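Learning to live in a town with a bell

I moved to Justden in October, mainly for the rent, and the bell was not in the listing. The listing mentioned "historic character," which I took to mean the plumbing. The plumbing does have character. But the real history hangs in a tower 200 steps from my front door, and it rings every hour, and also at a quarter to six in the evening for a purpose that has been lost.

According to the plaque, the bell dates from 1565. It cracked in 1955 and was repaired, and people who heard it both ways will tell you in line at the bakery that it used to be better. I have no way to check. To me it sounds like somebody dropping a very large saucepan down a very deep well, with feeling.

For the first week I didn't sleep. I tried earplugs, then different earplugs, then a fan, then the fan with the earplugs. I moved my bed to the other wall, as if the sound would come in, find no bed in the usual place and leave.
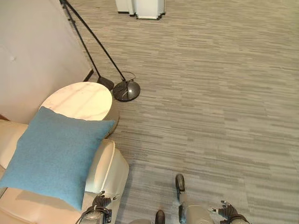

Does it ring all night?

It rings every hour until midnight, then stops and picks up again at five. The town calls this the quiet period and is quite proud of it.

My downstairs neighbor told me I would stop hearing it after 30 days. I marked it on the kitchen calendar like a release date. On day 30 I heard every single one, including the strange extra one at a quarter to six, and I went to bed feeling I'd been sold something.

Then my sister came to stay. We were eating soup and talking about our mother's knee when she put down her spoon and said, "What on earth is that?" I said, "What on earth is what?" I had missed all seven strokes of it. I was pleased for an hour, until eight o'clock, when I heard it perfectly well. 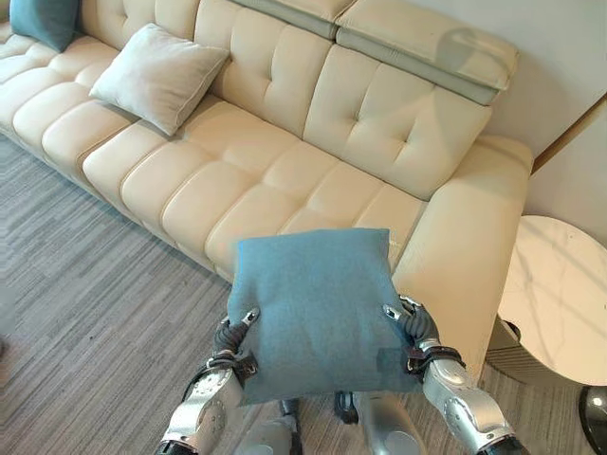
Cream leather, three cushions.

So now it comes and goes. I hear it when I'm waiting for something, or when I'm late, or when I'm on the phone with the bank. I don't hear it when I'm reading. I've also caught myself using it, which feels like a defeat. I put potatoes on at one bell and take them off when I remember there was another one.

There is a Justden opinion on everything to do with the bell, and you are expected to have picked yours by spring. Some people want it silenced before eight in the morning. Others want the quiet period gone too, on the grounds that it was never quiet in the old days. The café, Ristisine, keeps a petition for each side by the register, next to the mints. I've signed neither. I did take a mint.

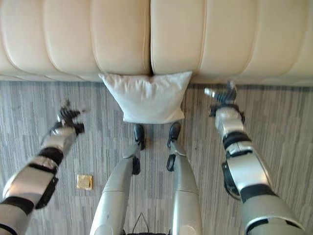
Page last changed: October, 9:40 p.m.

I spent last weekend in Dirkska, where there is no bell, only a bypass. My hotel room faced the back and was as silent as a cupboard. I woke at five anyway and lay there waiting for it. By half past I was annoyed that it hadn't come, and I went down and sat in the lobby until they put the coffee out.

The train home got in at a quarter to six. I heard it from the platform.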